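## Money habits that survive a bad month

- Keep $1070 somewhere boring. Mine sits in a Cladley credit union account with no app and a password I have to look up.
- Pay the card on the 2nd, before you've had time to feel rich.
- Cancel one subscription every October. I paid 13 months for a language course and can now order soup.
- Write down what you owe, on paper – Natalie Dawber taped hers inside the cereal cupboard and ate a lot of toast that year.
- Read the electric bill past the total.
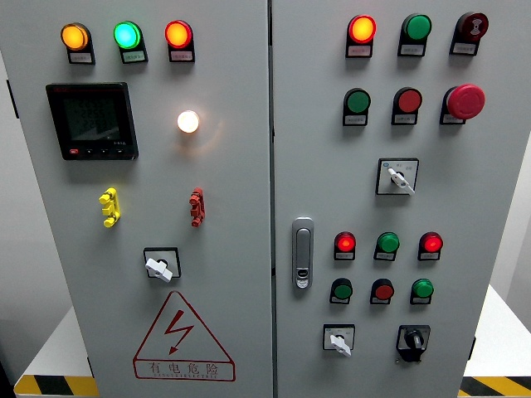

- Don't lend $3000 to a cousin with a business plan.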